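Emballer le linge avant l'hiver : la housse d'abord

11 janvier 2021

Le rangement saisonnier des textiles se prépare en octobre et se juge trois mois plus tard, à l'ouverture des housses. Nous avons repris la question par la matière, avec 2 modèles souples : la Zemance, à fermeture à glissière, et la Finham, à rabat simple. Les essais ont porté sur 16 pièces de linge, couettes comprises, dans un placard non chauffé où l'humidité relative relevée était de 61 %.

Le film et le pli

Un film mince vieillit par ses plis. Une arête marquée au pouce blanchit, puis se fend à la reprise suivante. Le rayon de courbure compte donc davantage que l'épaisseur annoncée. On rabat la matière en boucle large, sans l'écraser, et on laisse le volume se former de lui-même. Les versions dépolies masquent mieux les rayures, mais rendent la lecture du contenu malaisée ; une étiquette cousue reste préférable.

De très près, une matière pâle et trouble, tissu léger ou plastique dépoli, se lit surtout à son bord, plus clair que l'intérieur du pli.

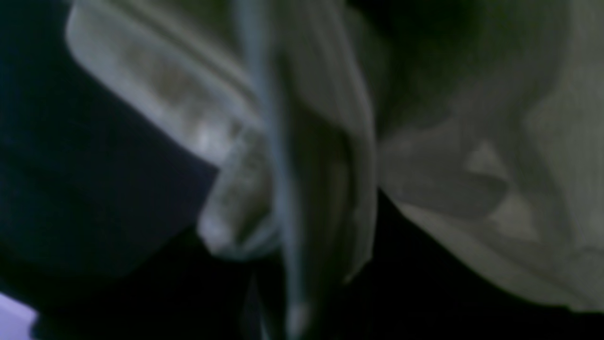 Le remplissage

Le linge doit être sec à cœur. Vingt-quatre heures à l'air libre après le séchage suffisent pour un drap ; une couette en demande le double. Les pièces lourdes vont au fond, pliées à la largeur de la housse. La Zemance supporte un remplissage complet. La Finham perd son étanchéité dès que le rabat est tendu, et il faut s'arrêter à une main du bord.

La compression par aspiration convient aux garnissages synthétiques. Le duvet la supporte mal au-delà de quelques semaines.

La pose en placard

Les housses se rangent à plat, par 2 au maximum, sur une étagère ajourée. Le système Stoltholm, à lames espacées, laisse circuler l'air sous la pile. Les caissons Antoniadis, fermés, imposent une ouverture mensuelle. Dans les deux cas, on garde un vide d'une largeur de doigt entre la housse et la paroi froide. Les sachets absorbants se remplacent à mi-saison.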